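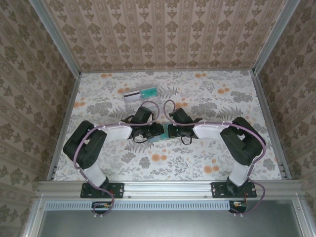
*Two-arm cell on the demo floor, Teltosholm. Teal piece between the grippers, card tray behind.*

Notes from the Pruvbridge open day, June 30, 2024. Typed mostly on the train so forgive the state of it. Margaux, the bits you asked for are near the bottom.

Got there late, parking was a field. Badge, lanyard, coffee, then straight onto the floor because the first tour had already left. Seon-mi Yoo was running the second one. Good guide, talks fast, doesn't read off slides.

**What they're selling**

The kit is called Hyun. Two small arms, the frame they bolt to, grippers, software, and a training package on top. You can buy it or rent it by the month. They want to sell it to places like ours – short runs, lots of handling of small flat stuff, no engineer on staff.

Sizes up smaller than the brochure made me think. Both arms sit on the front rail, one left one right, and reach in over the table. Everything hangs off aluminum profile, so if you know how to build a workbench from that stuff you can move things. I liked that. Deok-su Sun (he does the hardware side) says the mounting plates come off with a regular hex key and the arms can be respaced. Didn't see him do it.

Cables run outside the arms, tied on along the links, with a big loop up over each gripper. I asked about snagging. He said they had an internal-cable version and went back, because a swap meant sending the whole arm in. Now you cut the ties and change it yourself. Fair enough, but I'd want to see those loops after six months in our packing room. Writing that down as an open question.

Patterned paper on the table and on the walls too, big flowers. The kit is sold as coping with busy backgrounds, and Seon-mi said customers can put down whatever surface they like. We'd be using our brown mats anyway.

**The handling part**

This is what I came for. Flat things, two grippers, one on each side of the piece. Our sleeves and card inserts are exactly this kind of job and it's the job everyone hates. They had a clear tray with a couple of cards in it on the table as well, for the pick and place task.

You teach it by moving a second pair of arms by hand and the kit learns from the recordings. For a folding task they used 153 recordings. For the card task, 62. Soon-im Woo did the teaching for both and said an afternoon for the short one, two days for the other incuding breaks. She was the most useful person there, frankly. Told me the first twenty she ever did were garbage and got thrown out.

What does it do when it misses? Tries again, then stops and pings you. Number of retries is a setting, default is 4. Okay.

Speed: slow. Slower than any of our people. They don't hide it. The pitch is that it goes on through the evening, and I can see it for the inserts, less so for anything a customer is waiting on.

**Rental and the rest**

- Rental is 541 a month per cell, one-year minimum. Training is extra, quote to follow
- Support by phone weekdays. Weekend support "being discussed"
- Spare gripper fingers in the box, didnt catch how many
- Needs a normal wall outlet and a table-size footprint, plus room for whoever is teaching it
- Next open day is in March, at the Pomdale site

Chae-won Um from sales took my card and will send the long spec sheet. I asked her for a customer we could call, someone with cards or paper goods and not a university. She said she'd find one.

**For Margaux**

1. Yes it can sit in the back room, door width is no problem, the frame ships flat.
2. Guarding – they say risk assessment is on us, they supply a template. Need to read it before we say anything to the landlord.
3. Glossy sleeves: asked twice. First answer was "should be fine," second was "send us a box of them and we'll try." So let's send a box.
4. Didn't ask about insurance. Sorry. Will email.

Lunch was decent, dumplings. Left before the panel talk to make the 3:40.

My vote is to send the sleeves and wait for the result before we talk rental.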